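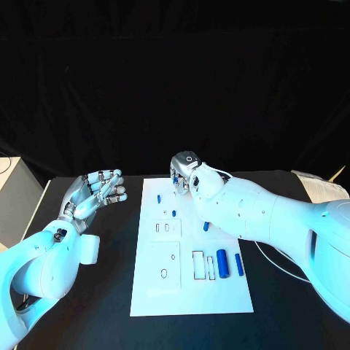

Peg boards with printed outlines: worth making, or busywork?
Luralton Hobby Forum > Tabletop and Puzzles
Last updated October 7, 2020

gluepot_nel
I keep reading that a white board with black outlines printed on it is the best way to practice fine placement. You pick up a small peg, find the shape that matches, put it down on the shape. Before I spend a weekend on one, has anybody gotten anything out of these? To me it looks like a coloring page you can't color.

tarnsey
Yes, but don't expect much in the first week. I made one for my dad after his hand surgery. He hated the big ovals (too easy) and would only work on the little ones.

gluepot_nel
Did his grip get better because of the board, or because it was healing anyway?

tarnsey
No idea. I'm not his surgeon. He used it, which is more than I can say for the putty.

Annatjie Nkuna
I've bought one and made one. The bought one was from Gokness and it went to the thrift store. The shapes were all the same size and spaced evenly, so after 3 tries you weren't looking anymore. Mixed sizes are better. Put two narrow upright ovals side by side inside a small square and see how often you nudge the first peg while setting down the second.

quillback
Disagree about the mixed sizes. If the outline is bigger than the peg, what are you aiming at? The middle? Says who? An outline should fit the piece or it's decoration.

Annatjie Nkuna
You aim to get it inside without touching the line. It isn't complicated.

quillback
Then you're grading yourself, and everybody grades themselves kindly. Cut real holes. The peg goes in or it doesn't.

marl_and_co
Real holes are a different exercise though. A hole helps you, the edge catches the peg and steers it. With a flat printed shape you get no help at all, you have to hold the peg over the spot and lower it straight. I find that harder.

quillback
Harder isn't the same as useful.

gluepot_nel
That's sort of my question. What is it useful FOR? I paint miniatures. I'm not convinced that putting a peg on an oval does anything for painting an eyebrow.

tarnsey
Probably nothing. Paint more eyebrows.

marl_and_co
One practical thing if you do make it: dark table, white board. I had mine on a pale desk and kept losing the edge of it. And blue pegs are fine on white, but I painted one set cream and that was a waste of an evening.

dovetail_18
The Jornora people claim you need 600 placements before you see a change. I asked where that number came from and got a coupon.

gluepot_nel
Ha. Okay, I'll print one sheet on card and tape it down. If I'm bored in 7 days it goes in the recycling.

quillback
Laminate it at least, or the corners will curl.

gluepot_nel
I'm not laminating something I don't believe in.

Related threads
Tweezers or fingers for small parts?
Best card stock for home printing
What did you give up on in January?
Dowel pegs that won't roll off the table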